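Jusstead Table Games: Card and Chip Set, Data Card

Summary

Welcome, and thank you for reading this before you download anything! Jusstead is a small collection of pictures of a tabletop poker set, kept together with notes on what belongs to the set and how we like it put away afterwards. It has 49 sequences in 4 folders, and it grew out of our earlier Flindska notes on board games, which some of you may remember - the naming is much tidier now.

What is in the set

The cards have a blue-and-white diamond back, and the mat is a round one in red and black with the words for Texas Hold 'Em on it. 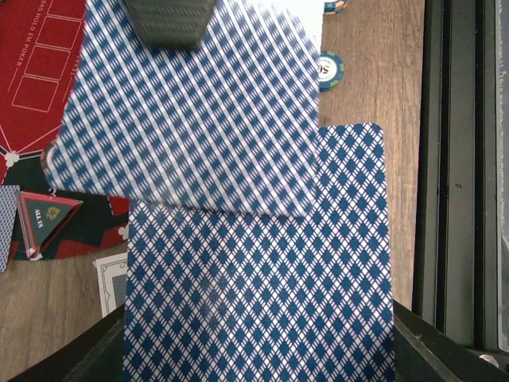

We label cards simply as "back" or "face", and we don't try to give the suit or value unless it can be read without squinting. Where cards overlap, each one gets its own label all the same. Chips are labelled by the colour of the rim, so "teal" or "red", and a chip with two colours on its rim gets both, with the red written first.

Putting things away

The chips live in a black case with a carrying handle, and they go back colour by colour, which takes a little patience. Cards are gathered before chips in the Droseck folder and after them in the Patrício folder.
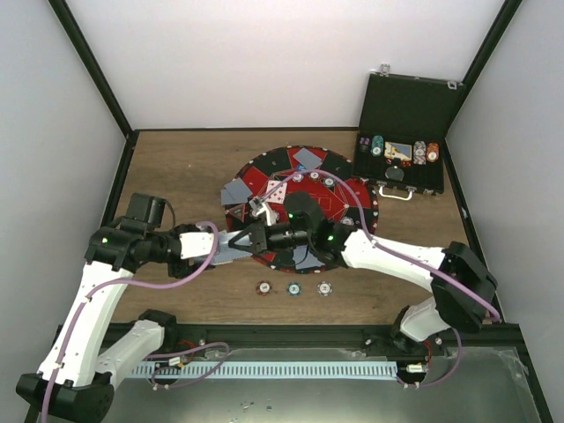 A chip counts as "on mat" when any part of it touches the mat, and as "on table" otherwise. We argued over this for most of a Tuesday, and I still think it's the kindest rule for whoever is doing the labelling.

Close views

25 of the sequences include close views of the card backs, handy if you care about fine printed patterns.

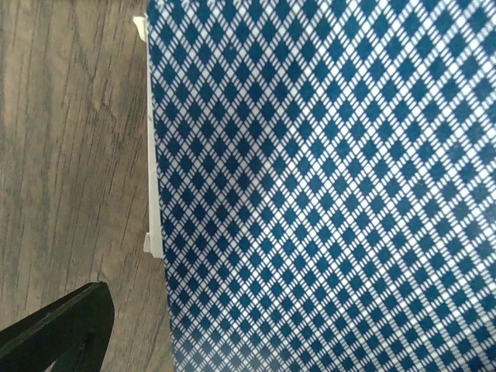 Close view: blue-and-white diamond pattern, softer towards the bottom.

Known gaps

There are no rounds of play, only the handling of cards and chips. Corrections to labels are very welcome - please give the folder name and sequence number when you write.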